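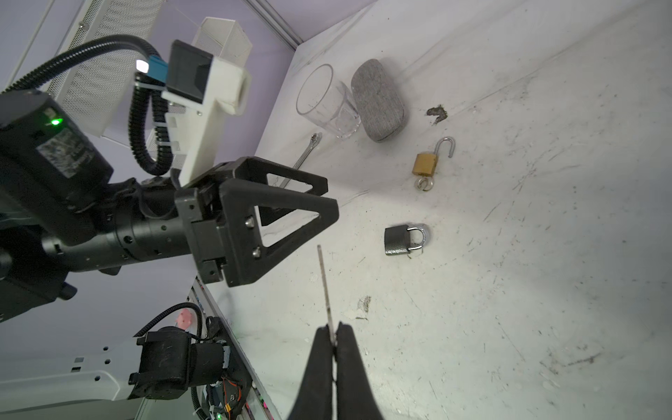

Our project was a set of rudder pedals for the practice cockpit at the Stendberg flying club, where new students work on taxiing and crosswind landings before their first lesson in the air. The old pedals had solid side plates and were so heavy that the box was a chore to move. I wanted to try open triangles, the same shape as the two black gripper fingers with the big cut-outs, and I still love how much plate you can take away! Our final pair of side plates weighs 603 grams.

Remzi Karaca did the cable runs and I did the frame and the springs. The springs took the longest. Our first set, from Gezer, was so stiff that people stamped on the pedals and swerved all over the runway. With the softer set you can feel the center with your toes — a big help when you are holding a slip and looking outside.

We tested the pedals with 20 student pilots. Each flew 3 crosswind landings on the old pedals and the same number on ours, using the Wallov runway in the simulator. Most of them stayed closer to the centerline with ours, but they always flew the old pedals first, so part of that could be practice. In July we want to switch the order and run it again.

Still to do: toe brakes, a better heel rest, and a quieter left hinge. It squeaks on every full deflection and we have tried two kinds of grease already.

Home Projects Reports Simulator Links
Last updated May 13, 2025
Contact: Stendberg student projects desk | Back to top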